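Fodor 40 Freestanding Heavy Bag Station

Product group: Striking equipment
Supplied by: Taston Athletic Supply
Intended use: Clubs, schools, and supervised training rooms

The Fodor 40 is a freestanding heavy bag station for kickboxing, Muay Thai, and general striking practice. It is intended for facilities where a ceiling mount is not permitted or where the training floor must be cleared between sessions. The station consists of a steel upright, a hanging arm, a weighted base, and a bag with a removable outer cover.

The Fodor 40 replaces the earlier Drando station in the Taston catalog. Bags and covers purchased for the Drando station will fit the new hanging arm. The Drando base is no longer sold, and its upright must not be fitted to the Fodor base.

What is included

Each station is delivered with the upright in two sections, the hanging arm, the base shell, the base lid, one filled bag, four chain links, a swivel, and the hardware needed for assembly. An assembly guide is packed inside the base shell. Ballast is not included. The base may be filled with dry sand or with the ballast bags listed under order number 1817.

Water must not be used as ballast. Damage to a base that has been filled with water is not covered by the warranty.

Sizes and adjustment

The hanging arm can be set at 10 heights. The lowest settings are suited to low kick practice and to younger students, and the highest allow a full-length Muay Thai bag to hang clear of the base. The arm is locked by a through pin and a threaded collar. Both must be in place before the bag is struck.

The standard bag is 41 inches long. A longer bag is available by separate order and requires the extended chain set. Customers who wish to use a bag from another maker should confirm its weight with Taston before ordering.

Placement

The station should stand on a level floor with clear space on all sides equal to the length of the hanging arm. It may be used on firm mats. Soft landing mats and sprung tumbling floors are not suitable. Where several stations are used in one room, the arms should face the same direction.

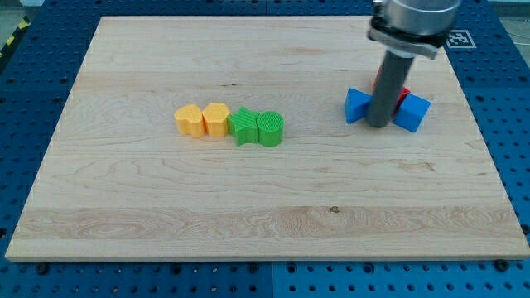 Page last changed: 05/09/2026

Care and inspection

The outer cover should be wiped with a damp cloth and mild soap after each day of use. Bleach and solvent cleaners will cause the cover to crack and should not be used. The cover may be removed for repair or replacement by loosening the laces at the top of the bag.

Facilities are asked to inspect the chain, swivel, and through pin once a week and to keep a written record of each inspection. A chain link that shows wear must be replaced before the station is used again. The collar should be tightened by hand only.

The filling in the bag will settle with use. When the upper part of the bag becomes soft, the bag should be taken down, laid flat, and repacked as described in the assembly guide. Repacking service is offered at the Taston service department for customers who prefer to return the bag.

Replacement parts

The following parts may be ordered separately:

Outer cover, black or red
Swivel and chain set
Extended chain set
Through pin with collar
Base lid
Ballast bags, order number 1817

Parts for the Drando station will remain available until the end of December, while supplies last.

Warranty

The upright, arm, and base are covered against defects in material and workmanship for five years from the date of purchase. The bag, cover, and chain are covered for one year. The warranty applies to the original purchaser and is not transferable. Normal wear, improper ballast, and use outdoors are excluded.

Ordering and delivery

Orders from schools and registered clubs may be placed by purchase order. All other orders must be paid in full before shipment. Stations are shipped by freight on a single pallet, and the customer must provide a person to receive the delivery. Visible damage should be noted on the delivery receipt before it is signed.

Assembly on site is available in selected areas through Citov Installations. This service is billed separately and must be requested when the order is placed.

Questions about bag selection, room layout, or existing orders should be directed to Chie Oda, Institutional Sales, Taston Athletic Supply.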